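I'm going to the Sulov gathering!

The email came through at ten past four in the morning, which tells you something about the people who run it. I got one of the 200 free places. Travel, a shared room and most meals are covered, and all I have to do is get myself to Poltville station in August with a bag and a water bottle.

For anyone new to this blog, Sulov is four days of workshops for people living with HIV and the friends who campaign alongside us. I went once before and came home hoarse, sunburnt and with a notebook so full I'd started writing on the cover. I still use what I learned in the session on talking to your local councillor (bring one story and one request, then stop talking – harder than it sounds!).

This year there's a whole strand on ageing with HIV, and I can't wait. My clinic in Clekow is lovely but the leaflets all seem to be written for people of 25, and I have questions about bones.
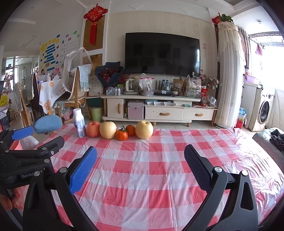 What I still need to sort out

Tablets first. I'm taking a spare week's worth, split between two bags. Then the train, as the direct one from Clekow is full and I may have to change at Panasiuk. And our petition for evening clinic hours! We're on 3351 signatures, up 613 since my last post, and I'd love to hand round the paper forms while I'm there.

If you've got a place too, leave a comment and we'll find each other at the first supper. I'll be the one in the yellow cardigan.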